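Prerness Stone Care: Frequently Asked Questions
Last updated 12/20/18

Does marble need to be sealed?

Yes, in most kitchens and bathrooms. Marble is a calcium-based stone with small pores, and an unsealed surface absorbs oil, wine and coffee. A penetrating sealer slows absorption. It does not make the stone waterproof and it does not prevent etching.

How do I know when to reseal?

Place a spoonful of clean water on the surface and leave it for 18 minutes. If the stone under the water has darkened, reseal. Test several locations, including the area next to the sink or tap. Wear is rarely even.

How much sealer is required?

Tadach penetrating sealer covers 500 square feet per gallon on polished marble. Honed stone takes more. Measure out only what the job needs and close the container between coats, as the solvent evaporates quickly.

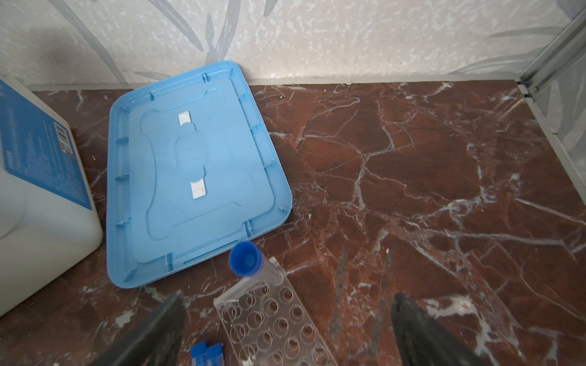 What is the difference between a stain and an etch?

A stain is darker than the surrounding stone and is caused by something absorbed into it. An etch is a dull or lighter mark caused by acid reacting with the surface. Lemon juice, vinegar and many bathroom cleaners will etch polished marble. Stains can usually be drawn out with a poultice. Etches have to be repolished.

Can I remove an etch myself?

Light etches, yes. Use Ornusham polishing powder with a damp white felt pad and work in small circles. If the mark can be felt with a fingernail, the stone needs to be honed first and we recommend a professional.

How do I mix a poultice?

Combine the powder with distilled water in a glass or ceramic bowl until it has the thickness of peanut butter. Do not use bare metal, which can leave rust in the mix. 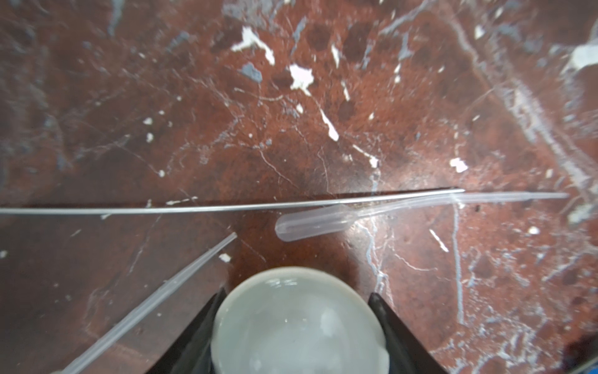
Spread the paste a quarter inch thick and carry it slightly past the edge of the stain. Cover with plastic wrap, tape down the sides and leave for 32 hours. Remove the wrap and let the paste dry fully before lifting it with a plastic scraper. Deep oil stains may need a second or third application.

Which daily cleaner is safe?

Any pH-neutral stone soap diluted as directed. Rinse with clean water and dry with a soft cloth – soap left on the surface builds up as a gray film.

Are colored marbles treated differently?

The method is the same. Red and brown marbles often contain softer veins, and these may take sealer faster than the body of the stone. Wipe off excess before it dries.

Can sealer be applied in cold weather?

The stone itself should be at 58 degrees F or above. Unheated rooms are often too cold from November on.

Do you ship samples?

Yes, through our Krishnan warehouse. Sealer samples ship by ground only.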